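The Tablecloth Stays

Posted 11/23/25

I have been trying to clear the long table since the beginning of November, and I would like it on record that I own three books about clearing tables. Two of them are on the table at home. The third is under one of its legs.

The table in question is the one in the shared room at Grernstead, where I have rented a corner for longer than I meant to. It's the first thing you come to and therefore the first thing anybody puts anything down on. Mail, lunch, coats, a bag of somebody's lightbulbs that sat there so long I started saying good morning to it. My plan was simple. Everything on the table would either be used that day or find a home, and the table would go back to being a flat thing you could work at.

Chathurika Sarkar, who has the corner opposite mine and a much lower opinion of plans, asked what I was going to do about the tablecloth. I said it was going. She said it wasn't.

Let me explain about the tablecloth. It is beige, it has a very large white flower on it, and there is writing all over it in the kind of faint curly script that suggests someone is about to tell you to dance in the rain. I have never managed to read it. I've tried from both ends of the table. My feeling was that a work table should look like a work table and this one looked like it was waiting for an aunt. Chathurika's feeling was that she had bought it, for $22, and that under it was a surface I would like even less. I lifted a corner. She had a point. There's a burn, and a ring from something that wasn't coffee, and a patch where an older tenant tried to sand out an even older patch.

So the tablecloth stays. I moved on to what was on top of it.

The tissues were next, and the tissues also stay. I moved them to a shelf on a principle I got out of book number two (things live with their own kind), and for the following week everyone in the room walked to the table, reached for a tissue, found air, and looked at me. They're back at the far edge now. The box is black, which I think gives it a certain authority.

The yellow tray I'm proud of. Before the tray, small items were simply on the table, spread out evenly, like seed. Now they go in the tray, and when the tray gets full somebody has to empty it, and that somebody has so far been me, but the method is sound. It's shallow on purpose. I had a deep one first, a nice bin from Plirberg, and things went into it and were never spoken of again. I went through it in the end and found 34 pens. I tried every one. I'll spare you the number that worked.

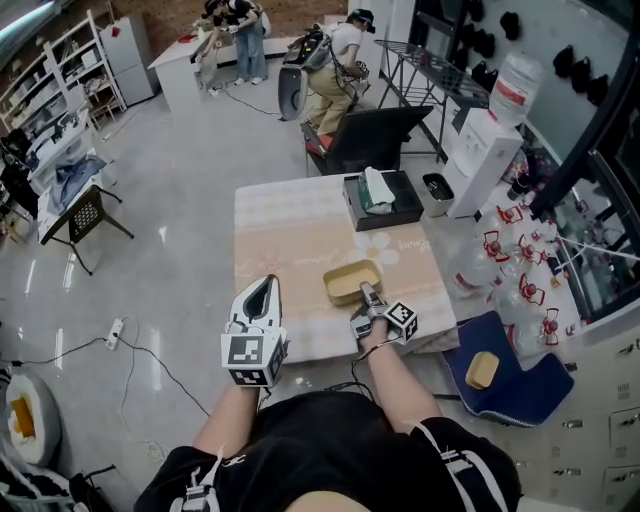
The table on a working afternoon: flower, tissues, tray, and the blue chair doing what the blue chair does.

Which brings me to the chair. If you clear a table without giving people somewhere else to put things down, they'll find the nearest seat, and ours is blue with a darker blue cushion and stands right alongside. Since the table got better the chair has got worse. It currently holds a sponge. A yellow one, all by itself, seated like a guest. I know how it happened, too, as I am fairly sure I put it there while wiping the tray, and then I went to look for a place where sponges live, and there isn't one. Book number one is very firm about this. Every object needs an address. The sponge's address is the chair.

The bottles behind the chair are a longer story. Clear plastic, red caps, red handles. We have a perfectly good water dispenser farther back, with the big jug upside down on top of it, so you'd think bottled water would be the one thing this room could do without. But Mizanur Roy worked out that the bottles come cheaper if you order through Talukder in the fall, and then he ordered through Talukder in the fall. They went up against the glass display case because there was a gap there. I have nothing against glass display cases, but I do think the idea is to be able to see into them. I raised this. Mizanur said to drink more water.

I have been drinking more water.

The filing cabinet is where I expected to win. It's light gray and it has rows of little drawers with metal handles, and it is the most promising object in the room, because a drawer is a small table that closes. I spent an evening labeling. I typed the labels. I now have a drawer for tape, a drawer for other tape, and a drawer that says CABLES (SHORT), which was full by the next morning with one cable that was not. Chathurika uses the drawer marked RECEIPTS for tea bags and says this is a category I failed to provide.

And the hats. On the white wall toward the back there are pegs, and on the pegs there are black hats, and that is the one spot in the place that has never needed anything from me. I didn't organize it. I don't think anybody did. Someone put up pegs, and the hats went on the pegs – and every time I walk past with an armful of things from the chair I feel mildly judged by it.

I've asked Mizanur whether we could have more pegs. He wants to know what I'd hang on them. I said I'd start with the sponge.

For anyone keeping score at home, the remaining list looks like this. Empty the tray again. Relabel the tea drawer. Drink the bottles down far enough to see what's in the display case, which Chathurika believes is trophies and Mizanur believes is more bottles. Leave the tablecloth alone, and maybe bring in my reading glasses and find out at last what it says.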